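Notebook, Drundden produce cell, two-arm machine
2026-10-05

Good session at the machine today, and a long one. Main job was the hand service I have been putting off since the end of the last recording block, plus re-teaching the two-hand hold for the napa cabbage. Writing it all down while I still have it in my head, because the February notes on the same job were half a page and I spent a good hour working out what I had meant by "same as before, but looser."

Starting state

Both hands homed fine from cold. Left hand had 106 hours on the counter, right hand slightly less. The left thumb was slow to reach full curl, and the motor current on that joint climbed the longer it ran. No faults logged. I pulled the glove cover, blew out the knuckles, wiped the fingertip pads with a barely damp lint-free cloth and ran the curl test from open to closed 30 times. By the last few runs the current trace was flat. Lovely! I had been bracing myself for a tendon swap.

Found the real problem after that, which was the cable on the left forearm. The tie nearest the wrist was pulled too tight, so every time the wrist rolled inward the cable tugged on the connector. Cut it, added slack, retied. Please leave the slack in, even though it looks untidy. If you want it neater, route it flatter and keep the length.

Two-hand hold, cabbage

The cabbage is my favorite item in the set and also the most annoying one. It is long, it's heavier at one end, and the leafy part gives under the fingers. The old hold had both palms coming in level, and the head would roll as soon as the arms lifted. New hold: left hand wraps the middle first, right hand comes in low on the leafy end and presses with the fingers spread. The left does the gripping and the right only steadies. Dropped the right hand force limit to 8 on the slider (it was 32, which is a lot for a hand that is only there to stop a wobble).

A bit of tilt is fine. I spent too long trying to get the head dead vertical and it made no difference to the release.
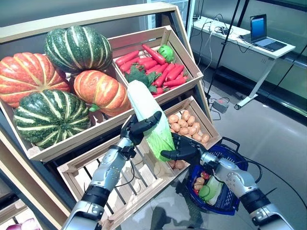

Wrist and finger checks before each run

Writing these out as we do them now. The Fostalmont checklist on the cabinet door is older and misses the last two.

1. Open both hands fully and look at the fingertip pads. Any pad lifting at a corner gets replaced before you run, no exceptions.

2. Roll each wrist through its full range by hand with the drives off. You are feeling for a notch. The right one has a soft spot near the end of travel that has been there from the start and has not changed.

3. Drives on, slow mode, touch thumb to each finger in turn. Watch the thumb joint current on the left hand for the next few weeks and write it in the log.

4. Check the floor cable on the right side. It needs a free loop on the floor, and it likes to creep under the basket when the arm swings back.

5. Re-zero the force readings with the hands open and nothing touching them. I forgot this once this morning and the whole first batch went in the bin.

Basket on the right arm

Tried the basket carry next, with the left hand holding the cabbage over the crate and the basket hanging from the right arm. I was sure the extra weight would throw off the gravity compensation, and it did, a little. The arm sagged when I released the position hold, then caught itself. I entered the loaded payload in the arm config and the sag went away. So there are two payload profiles now, "right bare" and "right basket." Pick the correct one BEFORE you enable. Switching while live makes the arm jump, and I don't want anybody standing next to it when that happens.

The best part is that the right hand can stay open with the basket on. The old setup had it clenched around the handle the entire time, cooking the finger motors for no reason. They ran much cooler this afternoon.

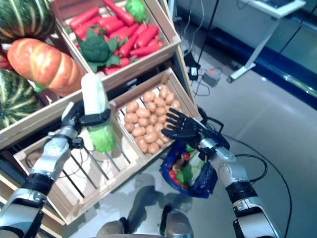 Cabbage in the left hand, right hand open, basket on the right arm.

One thing still to sort out with the carry: the basket swings when the torso turns, and if the turn is quick the swing shows up in the wrist force reading as if something had been touched. I have slowed the turn for now. A filter on the reading would be nicer, but I would like to see more data before I start hiding things from myself.

Wrist camera

Last job of the day. The bracket screws had backed out again, so I took them out, cleaned the threads and put them back with a drop of medium threadlocker. Then I redid the aim. You want the thumb and the other fingertips all in view, with the palm running across the lower part of the picture and the crates still visible past the fingers. Further forward and you lose the palm, further back and the hand body eats everything.

The thumb does take up a lot of the view. I can live with that - the pads are sharp, you can see the tread on them, and that is what I need for judging contact. There is a bit of dust on the thumb in the check picture, so that one gets another wipe.

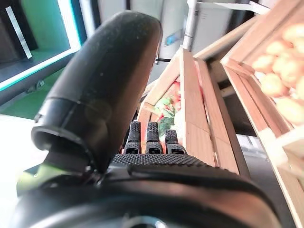

Open items

- Order spare fingertip pads, both sizes. We are down to one set.
- Ask Sproģis whether their softer pad compound comes in our size. It would be great on the leafy end of the cabbage.
- Copy the two payload profiles to the backup drive.
- Update the cabinet door checklist with steps 4 and 5.
- Repeat the 30-cycle curl test on the left thumb at the start of the next session and compare traces.
- Try the new two-hand hold on the big pumpkins. I suspect they will want more force from the right hand, but the grooves might help.

Drives off, hands parked open, log saved.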